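Imprimer cette page | Envoyer par e-mail

# Milthorpe-Lit : fiche descriptive du jeu de données

Version du 2018-12-28

## Objet

Le présent jeu de données documente la réfection d'un lit par un robot humanoïde à deux bras, dans une chambre meublée. Il a été constitué par Besteo pour évaluer si une machine peut assurer cette tâche domestique sans aide. Il comprend 242 séquences, dont 70 sont réservées au test.
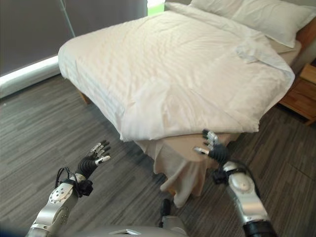 Les épreuves sont réparties en 13 consignes, du placement d'un oreiller à la remise en place complète de la couette. Chaque essai est limité à 90 secondes. Toute intervention de l'opérateur entraîne le classement de l'essai en échec.

## Limites

Les textiles souples demeurent la principale difficulté. Les résultats obtenus sur un seul type de literie ne sauraient être étendus à d'autres logements. Aucune séquence ne porte sur le changement des housses.
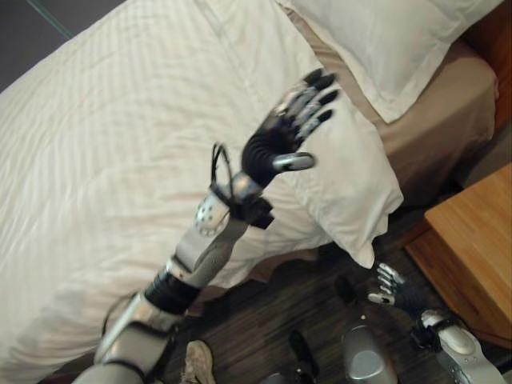 Yeom a fait observer, à la relecture, que la limite de temps favorise les gestes brusques et qu'un lit fait lentement reste un lit fait. Un second barème, sans limite de temps, est à l'étude chez Stevley.

## Utilisation

L'usage est réservé à la recherche. Les annotations sont fournies en français et en anglais.

Imprimer | Envoyer par e-mail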